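Section 4. Preparing the Room for the Gromholm Upright Steam Cleaner

4.1 Before First Use

1. Read Section 2, Safety Information, in full.
2. Move light furniture at least 18 inches away from the area to be cleaned.
3. Vacuum the floor to remove grit and pet hair.
4. Fill the tank with cold tap water to the 300 milliliter line. Do not overfill.
5. Close the tank cap until it clicks.

CAUTION: Do not add bleach, vinegar, or scented oils to the tank. Damage caused by additives is not covered by the warranty.

4.2 Testing a Surface

1. Attach the Walotwood floor pad.
2. Set the dial to LOW and steam a small area in a corner of the room.
3. Allow the area to dry completely before checking for fading or lifting.

NOTE: Unsealed wood and waxed floors must not be steamed.

4.3 Clearing Loose Items
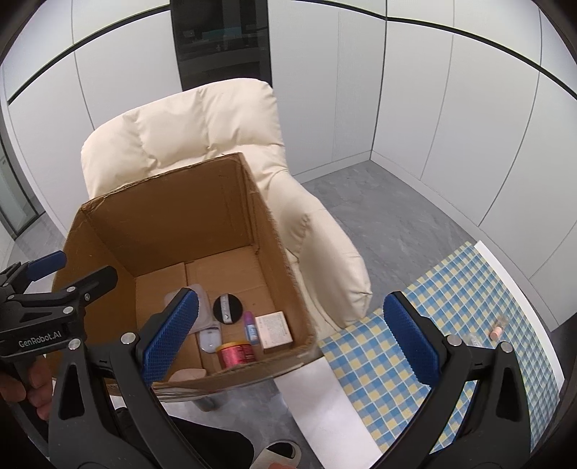 Small objects left on the floor can catch under the pad and scratch the finish. Collect them before connecting the power cord and keep them together until the floor is dry. An open cardboard box is suitable for items such as a small bottle or a plastic packet. If the box is kept in front of an armchair, move it before steaming that part of the floor, as cardboard will soften on contact with moisture.

Proceed to Section 5, Operating the Cleaner.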